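Sorting the toy blocks - by color or by shape?

tamsin_k
ok so finally doing the toy shelf. got a clear-ish plastic tray for the loose blocks (red, yellow, blue, black) but theres a bunch of odd vehicle parts and I dont know where they go. one bin? seperate bins? spent 70 minutes on it already and my table is a mess

Abugri66
Separate. Always. Blocks with blocks, vehicle bits in a shallow bin. Ours got mixed up in January and we lost half a truck set

lorkbridge_mom
disagree - one big tray. kids dump it all out anyway. You'll sort for hours and it lasts till 4 pm

Abugri66
then they dump two small ones instead of one huge one. way easier to pick up

adwoa.ametepe
Whats the vehicle stuff look like? Some of those pull apart and some dont, matters for storage

tamsin_k
heres the blocks and one of the vehicles
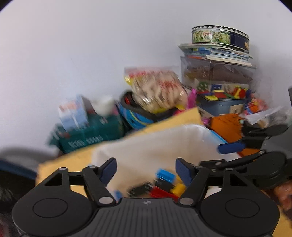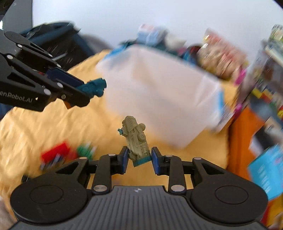

first one = block tray, second = the beige vehicle w/ the teal end

adwoa.ametepe
Oh cute, little teal peg on the side too. I'd keep that one whole and on the shelf. Pegs like that go missing in a deep tray. Any other teal pieces, bag them together

lorkbridge_mom
bags?? no. bags end up under the couch. Adwoa you've said this before and I still say no

adwoa.ametepe
Zip bags, inside the bin. Works for us, 2 kids

Abugri66
+1 on keeping it whole. Also put a cloth down before you sort, grab the corners when ur done and tip it all back in

tamsin_k
yep got a yellow one under everything. ok going with blocks in the tray, vehicles on the shelf, bags for small stuff (sorry lorkbridge). will do the rest after dinner

lorkbridge_mom
fine lol. check under the couch in a month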